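Satow Slide-Out Bed Drawer for Mid-Size Pickups

If you've ever crawled across a hot truck bed on your knees to reach a toolbox that slid all the way to the cab, you'll get why we love this one. The Satow is a full-length sliding drawer that bolts into the bed of a mid-size pickup and brings your gear out to the tailgate in one pull.

It comes from Nadavau, a small shop that started out building camper shelves and got hooked on trucks along the way. Jinlong Xu drew up the first version for his own pickup, and a lot of what he figured out camping out of it is still here: the low deck, the wide handle you can grab with gloves on, the latch that catches at half and full extension so the drawer stays put on a slope.

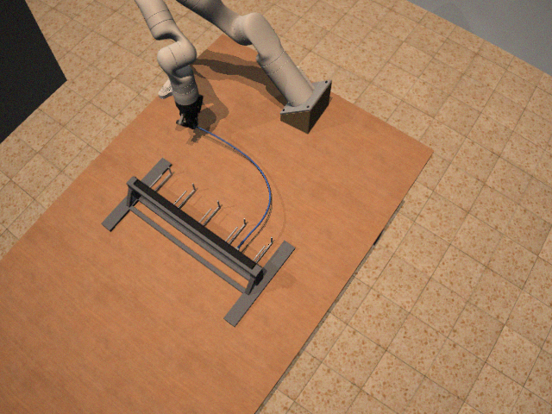

The drawer is 41 inches wide and sits 9 inches tall, so most soft and hard bed covers still close over it. You can load the top deck too (coolers, bikes, lumber, the dog's crate) and the drawer keeps rolling underneath. It runs on 8 sealed bearings, and they're a treat. Even packed with recovery gear and a full kitchen box, it glides out with one hand!

Fitting it
The Satow uses the factory tie-down points, so there's no drilling. You'll want a second person to lift it in, plus a socket set and a free afternoon. Beds with a spray-in liner are fine as they are. If you have a drop-in plastic liner, take it out first — the brackets need to sit flat on the bed floor. Torque the bolts again after your first long drive on rough roads.

Which kit to order
The Flemar kit is the plain drawer with the latch and a rubber mat. The Balogh kit adds dividers, a lock, and side pockets that fill the space around the wheel wells, and those pockets are perfect for straps and jumper cables. You can start with Flemar and add the Balogh parts later, as the mounting holes are already there.

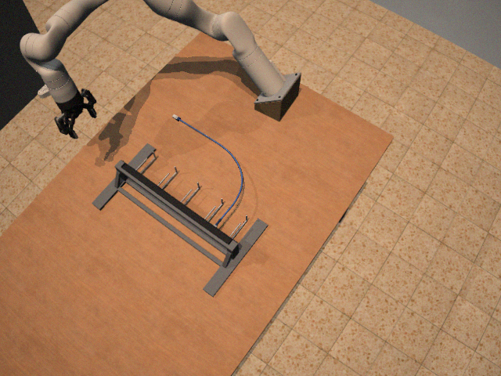 White arm on its gray mount, with the orange-brown tabletop below

Good to know
Weight: 33 pounds for the side pocket set, boxed separately from the drawer
Fits: mid-size crew cab pickups with the short bed
Does not fit: beds with a factory in-bed trunk
Care: wipe the tracks with a dry cloth, no grease
Shipping: the next batch leaves the shop on 13th August

Replacement bearings, latches and mats are sold one at a time. Send us your model year with the order and we'll pack the right brackets.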